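Posting some progress from our student project this week, since a few people asked after the Saturday meeting. We're working on the two-arm task in simulation before anyone touches the real arms.

The setup is two black arms on one table. Small white blocks are the objects for now. We call the task Carley, because that's what the folder was called when we started.

Rules for Carley: two arms, one block each, no contact between the arms. A run ends when either block falls off the table.

Still from the sim, all four:

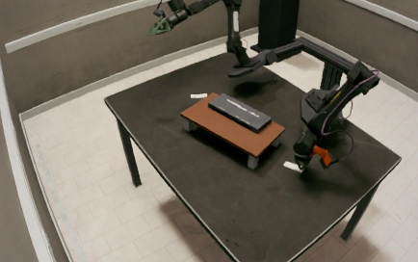
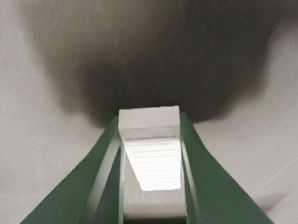
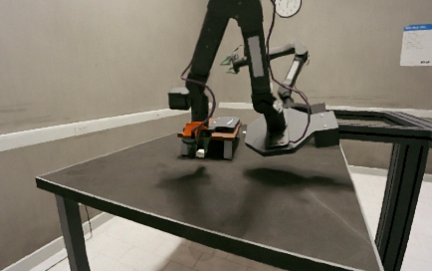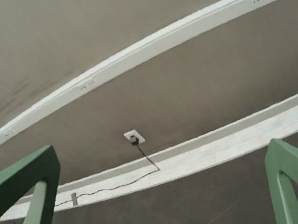
Nirkurach Student Robotics Club, Manipulation Team

The second one is a wrist view with a white block held between the green fingers. Most of our arguments this month have been about how far up the block the fingers should close. Current answer is as low as we can get without touching the table.

The fourth is also from between the fingers, but they're wide open and there's a wall outlet and a cord in view. We kept the room background in on purpose. A policy trained against a blank wall did badly when we put the room back.

Numbers so far: over 500 runs logged. We throw out the first 2 seconds of each one, while the arms settle.

The weak spot is timing. If both arms start down at once, the one with the longer reach gets there late and the script moves on without it. We added a wait step. It's slower but the logs are easier to read.

Next up is lighting. We want 5 settings, from flat to strong shadows. Shadows near the grippers have been throwing off our block detector.

Code is in the Histwood repo under the Nnaji branch. Please don't push to it until the merge is done. If you need to test something, make your own branch and name it after the task.

Lab hours are the same as last month. We start at 6, and new members can come to any session. Bring a laptop if you have one.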